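Progress report no. 3 to the Bekov fund, December
Project: table-clearing arm, shared workshop, bench two
Prepared by Ingegerd Solberg

## Where we are

The arm is mounted, powered and running from our own control software. It can pick up a light object from a known spot and set it down in another known spot. It can't yet do this reliably when the object has been moved or turned, and that is the main job for the next period.

The work since the last report falls under three headings: the table, the gripper and the software. Money is covered at the end.

## The table

We gave up on the old bench top in the first week. It had a slight dip in the middle and the arm's height readings were out by a few millimetres depending on where it reached. Jonatan Westerberg found a flat white top and fitted it over two evenings. He also took out the cross-bar underneath, which had been getting in the way of the cabling.

We then settled on a standard layout of play food and kitchen things, so that results from one session can be compared with the next. The ketchup bottle starts on the plate, the strawberry goes to the right of it, and the colander stays on the left. Smaller items are changed when we want a different shape to grip.

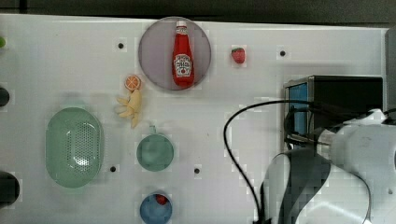
*Test layout on the new top, with the ketchup bottle on the plate and the arm at lower right.*

The play food has been good value. It is light and easy to replace, and the pieces differ enough in shape to show up problems. The bottle was harder than we expected. If the fingers close too high it tips, and if they close too low they catch the rim of the plate. Lovely Malabanan worked through this by hand, moving the arm in small steps and writing down the height each time. We now have a range that works for the bottle, and have started on the same exercise for the strawberry.

## The gripper

The first set of finger pads wore smooth quickly. Kiran Bhardwaj tried three replacement materials and we have kept the softest one. It marks easily but it holds, and a new pair takes a few minutes to cut.

The wrist bolts worked loose twice. We have added thread lock and a check of the bolts to the start-up sheet, and they have stayed tight up to now. The start-up sheet is pinned by the door, and everyone who uses the arm signs it.

Cable routing remains unfinished. A cable that is slack enough for the full reach of the arm is also slack enough to drag across the table when the arm comes back in. Jonatan wants to run it along the arm in clips with a spare loop at the wrist. I would like that done before we go any further with the heavier items.
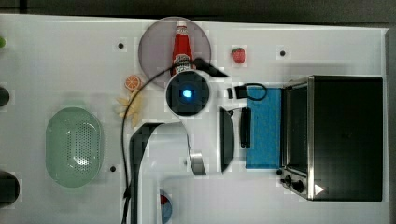 On the software side, Booker Okafor has replaced the old script with one that keeps a log of every attempt. We have 442 logged attempts so far. Each entry gives the object, the start position, the target and whether the person at the bench marked it as a success. The log is plain text and we can send a copy if the fund would like one.

Reading back through it has already changed our plans. Most of the failures come from the approach, when the wrist arrives at a poor angle, and fewer come from the grip itself. We had meant to spend the next period on a stronger gripper motor. We now propose to leave the motor as it is and put the time into approach angles.

## Money

Spending is within the agreed budget. The table top cost less than planned, and we would like to move the 50 pounds left on that line to cable clips, sleeving and a spare wrist connector. Please let me know if this needs a form.

The replacement power supply ordered from Poltura came with the wrong plug. It has been sent back and we are using the old one in the meantime.

## Next period

- Finish the cable routing.
- Repeat the height exercise for the strawberry and the smaller items.
- Run the same six start positions for each object, with approach angles recorded.
- Write up the start-up sheet so that other workshop members can use the arm under supervision.

The bench is in use on Wednesday evenings, and anyone from the fund is welcome to come and see it. Booker has the door code.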